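Household and shop-floor chore automation

Chore automation is the use of machines to carry out the small, varied handling tasks found in homes, laundries, kitchens, stockrooms and light assembly shops. Typical tasks include folding clothes, clearing tables, loading dishwashers, sorting returned goods, filling bins and wiping surfaces. The field is separate from classical industrial automation, in which a machine repeats one motion on parts that arrive in a known position.

The term covers both single-purpose appliances and general-purpose robots. A washing machine automates a chore but does not handle objects in the sense used in this article. The open problem lies in picking up, turning over, unfolding and putting down items whose shape and position differ each time.

Scope and terms

A chore is usually defined by its end state. A towel is folded and stacked, a counter is clear, a tray holds the correct parts. The steps between the start and the end state are left open. Most published comparisons divide chores into four groups: rigid objects, jointed objects such as drawers and doors, soft objects such as cloth and bags, and liquids or loose material.

Performance is normally reported as a success rate over a fixed number of trials, along with the time taken for each trial. A third figure, the number of times a person had to step in, is reported less often. Where it is missing, success rates from different sources are difficult to compare, as some test plans allow a dropped item to be handed back to the machine and others end the trial at that point.

Rigid objects

Picking rigid objects from a flat surface is the most developed area. Suction cups and two-finger grippers handle boxes, cans, bottles and molded parts in warehouses, and several systems run for full shifts with few stops. Results are weaker for clear objects, shiny metal, and items packed tightly against each other. Placing is generally harder than picking, above all where the item must fit into a slot or stand on a narrow base.

In kitchens, dish handling is the standard test. Plates and mugs can be moved to a rack at a useful rate if they are spaced apart. Stacked bowls, cutlery lying in a pile and dishes with food on them remain common causes of failure.

Soft objects

Cloth has no fixed shape, and its state cannot be fully read from one viewpoint. A fold may hide a corner, a sleeve or a second layer. The usual approach divides the chore into three stages: finding a grasp point, spreading the item, and folding it along chosen lines. Spreading takes the most time. Some systems lift the item and let it hang so that its edges separate. Others drag it across a table.
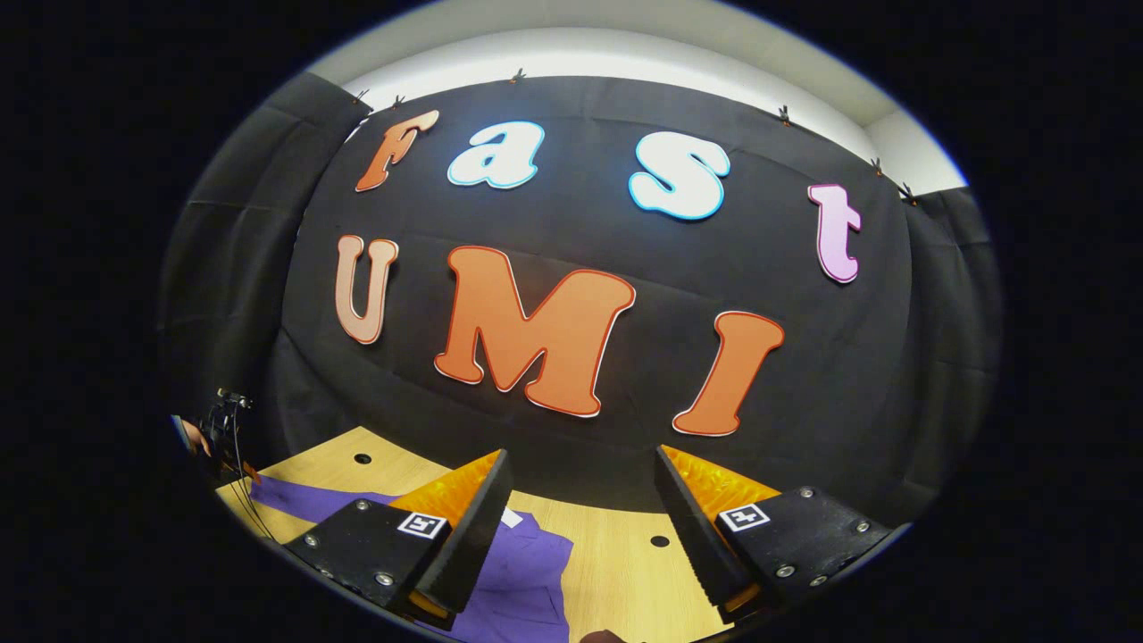 Fabric handling places conflicting demands on the fingers of a gripper. A thin edge calls for a narrow tip that can slide under it, while a secure hold calls for a wide contact area with some give. Hard, smooth fingers tend to lose a single layer or to pinch two layers at once. One common arrangement pairs a wedge-shaped black tip with a soft orange pad on the inner face, and a violet cloth lying in creases on a wooden tabletop is a fair sample of the starting condition such fingers must deal with. Square black-and-white markers fixed to the finger plates are a simple way for software to work out where each finger is and how far apart the two stand. The mounting screws on such plates also allow worn fingers to be changed without replacing the whole tool.

Table surface affects the result as well. Bare wood and plastic let cloth slide, which helps with dragging and hurts with lifting an edge. Padded surfaces let the finger press down slightly and pass under the hem, and are used in many folding stations for that purpose. Holes and seams in a work surface can catch a fingertip and are normally covered.

Methods of instruction

Early systems were programmed step by step. An engineer wrote out the grasp points and paths for one product, and any change in the product required new work. The method is still in use on shop floors where the range of items is small.

Later systems learn from demonstration. A person performs the task, the motion and the view are recorded, and a model is fitted to the recordings. Demonstrations may be given by steering the robot remotely, by moving its arm by hand, or with a hand-held gripper that carries its own camera. Remote steering gives recordings that match the robot exactly but is slow. Hand-held tools are faster and can be taken to any table or shelf, at the cost of recording some motions that a given arm cannot reproduce.

The number of demonstrations needed depends on how much the setting varies. A task with one object on one table may be learned from a few dozen. Towels of several sizes under changing light call for far more, and returns fall off if the added recordings closely resemble the earlier ones.

The Erkcombe trials

A frequently cited small-scale comparison was carried out in a rented laundry hall at Erkcombe under the direction of Gisela Dreßler. Three stations were tested: the Drellano, a two-arm folding table; the Sultana, a single arm on a wheeled base; and a manual station worked by one trained person. The work consisted of flat cotton towels delivered unsorted in a bin. The hand-held recordings used to train the Sultana numbered 1,780.

Each machine was given 311 towels. The Drellano station took 42 seconds per towel, measured from first contact to release on the stack. The manual station took 6 seconds. The Sultana was slower than the Drellano, and its times were not published in full, as the arm was reset by hand during part of the trial. Most failures on both machines occurred at the spreading stage, where two layers were taken for one. Folding errors after a correct spread were rare.

Dreßler's report concluded that neither machine was suited to replacing the manual station, but that the Drellano could be left running overnight on a single towel type. The report was criticized for using only one fabric weight and for leaving out fitted sheets, which make up a large part of commercial laundry work. A planned second series with mixed garments was not completed.

Shop-floor use

Small shops present conditions between those of the factory and the home. Items vary, but the lighting, floor and work height can be controlled. Machine tending, bagging, labeling and kitting are the chores most often automated. The Brandton parts cell, a bench-mounted arm that fills trays from open bins, is typical of the class. It handles brackets and housings without supervision and passes gaskets, wire ties and film bags to a person.

Changeover time is often the deciding factor. A cell that needs half a day of setup for each new part is of little use to a shop with short runs. Demonstration-based methods have reduced the programming effort, but fixtures, bin positions and safety checks still have to be redone.

Limits

As of the last revision of this article, no general-purpose machine performs a full range of household chores without supervision. Single chores can be done under set conditions, usually at a fraction of human speed. The main technical limits are:

- recovery after a dropped or badly grasped item
- contact sensing at the fingertips, particularly with thin material
- work in narrow or cluttered spaces such as cupboards
- changes in lighting, furniture and object type between homes

Cost is a further limit in the home. An arm, a base, a gripper and the computing equipment must be paid for by a household that may use them for an hour a day. Commercial laundries and kitchens can spread the same cost over a full shift, and most current products are aimed at them.

See also: Bin picking; Cloth folding; Learning from demonstration; Machine tending; Parallel gripper

Last updated: November 2021

Contact the editors | Copyright notice | Back to top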